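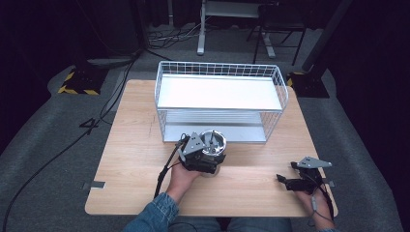 Week 6 notes: the dropout problem, or how I lost a whole afternoon to a cable

Hi all, these are cleaned up from what I said in lab, plus the bits I forgot (sorry, I was talking fast). Read them before you touch the hand-held grippers again.

Quick recap. In March we recorded 1,471 short demos of putting metal cups and canisters onto a wire rack, one gripper in each hand. I trained on the lot, ran the policy, and the left arm kept opening its jaws halfway to the shelf. Clang! Every time, same spot.

I blamed the model. Then I blamed the cup, because shiny round metal is a pain to hold and I figured it was slipping. Matěj Kratochvíl finally made me plot the raw jaw width against time, and there it was: in 101 demos the left reading jumped to "fully open" for a moment while the person was clearly still gripping something.

The cause was the cable. It runs from the gripper back along your forearm, and when you reach for the far half of the table it goes tight and tugs on the plug. The signal drops, and our logger (I wrote it, my fault) filled the gap with the default value. The default was open. So we had taught the arm to let go at full reach.

What we changed:

Leave slack at the wrist. Stretch your arm all the way out before you hit record and check that nothing pulls.

The logger now writes a blank when the signal drops, and it throws out any demo with a gap longer than 45 milliseconds.

When we replay on the arms, everyone stays outside the taped area, and one person keeps a hand on the stop button. A dropped canister can bounce a long way.

For next time: pick 3 demos from the Kemdale folder, plot jaw width for both hands, and mark any spot where the number and the video disagree. Philomena Buckley has the login if yours still isn't working. Bring the plots on paper, please, the projector is being moody again.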